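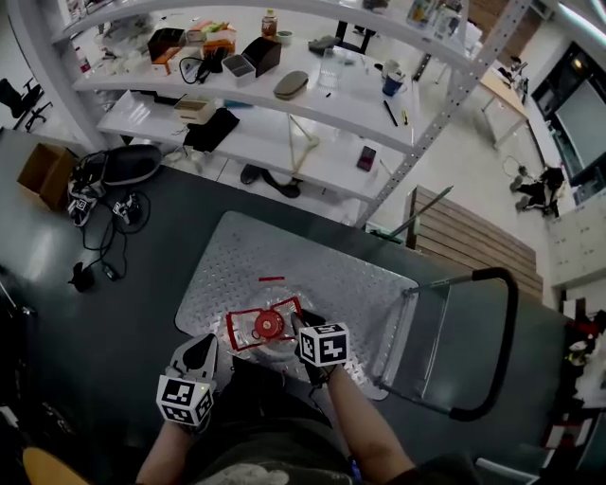

*Loading the flat cart, clear container on it.*

Mar 15, 2024

I have never believed in the folding hand truck. I want to say that up front, because this post is going to be fairly kind to one and I don't want anyone thinking I was an easy sell.

My objection goes back to the move to Kunumdale. We had a cheap upright one, two wheels and a bungee cord, and it spent the whole day falling on its back like a turtle. Everything I put on it slid off at the first door sill. By dinner I was carrying boxes in my arms and kicking the cart ahead of me down the hall. After that I decided wheels were for people with smooth floors and matching boxes, and I had neither.

So when Ermira Bošković told me to get a flat one, a platform with a handle that folds out, I said what I always say, that it would be one more thing to store. She said it would store the other things. I said that was the kind of line you find printed on the packaging. We left it there until December, when I hurt my back lifting a bin of paint cans and lost the moral high ground.

The deck is metal with that raised diamond pattern you see on truck steps. I assumed the pattern was decoration. It looks tough, and looking tough is what sells garage stuff. After a few weeks I'll admit it has some bite with cardboard. A box with a bit of weight in it stays where you put it. Smooth plastic is another matter. Clear containers sit on the ridges and skate, and if you stop short they keep going. The listing talked a lot about grip and never mentioned plastic, and plastic is half of what anyone owns.

I laid a rubber shelf liner from Lilix over the deck for a while to fix this. It cost 9 dollars and bunched up under every load. I also tried a roll of the Trarkix stuff, which is thicker and smells like a tire fire, and that one went out to the porch and then to the trash. Now I use the deck bare. I lay the plastic containers on their sides, lids checked, and put something heavier against them. The ones with the round screw lids are the only ones I trust lying down. Snap lids lie. They click, you feel good about it, and there's rice on the floor.

Then there's the handle. It's U-shaped with a black grip and it folds, and folding is where I expected to lose a finger. I haven't yet. What bothers me is that folded out for loading it takes up as much floor as the deck does, so you need a clear patch bigger than you'd guess. Every organizing article I've read skips this. They show the tidy shelf at the end and never the hour when half the shelf is on the floor and you're stepping over cables to reach the other half.

Which brings me to the shelf. I own one white metal unit, the kind with holes up the posts so you can move the shelves. I have moved the shelves once. I'd bet most people have moved theirs zero times. You set them on day one based on the tallest thing you own that day, and you live with it.

The advice, and I've read too much of it, is to give every shelf a category. One for tools, one for office stuff, one for whatever your hobby is. I tried this with labels. It lasted 18 days. What a shelf at standing height really collects is whatever you had in your hand when the phone rang. Mine gets mugs. It gets pens and markers, a coil of cable, the small bottle you meant to put away with the other small bottles. I could write MUGS GO IN THE KITCHEN on the post and there would be a mug in front of the sign by the weekend.

Trinidad Iglesias, who is a much neater person than I am, swears by the open box method. You leave one empty cardboard box on the floor, top open, and anything homeless goes in it while you work. At the end you deal with the box. My experience is that at the end you close the box. I have a closed one from Kunumdale that I'm afraid of. Still, I've kept doing it, mostly for cables, because a cable in a box is at least not around my ankle.

Some things I've landed on, none of them clever. Load low and flat before you start stacking. Put shoes somewhere other than under the shelf, advice I give freely and do not follow. Don't move the desk on the cart, whatever the weight rating says. Mine says 307 pounds, a number so specific that I trust it less than if they'd said 300. I've never had anything close to that on it and I don't plan to be the one who finds out.

Would I buy it again? Probably. Six trips down the hall with it replaced a lot of trips without, and my back has no complaints from this round. I paid more than I wanted to, and I still think a person who owned less wouldn't need it. There's a nicer version from Bermúdez with bigger wheels and a brake. Ermira has already sent me the link twice. I haven't opened it.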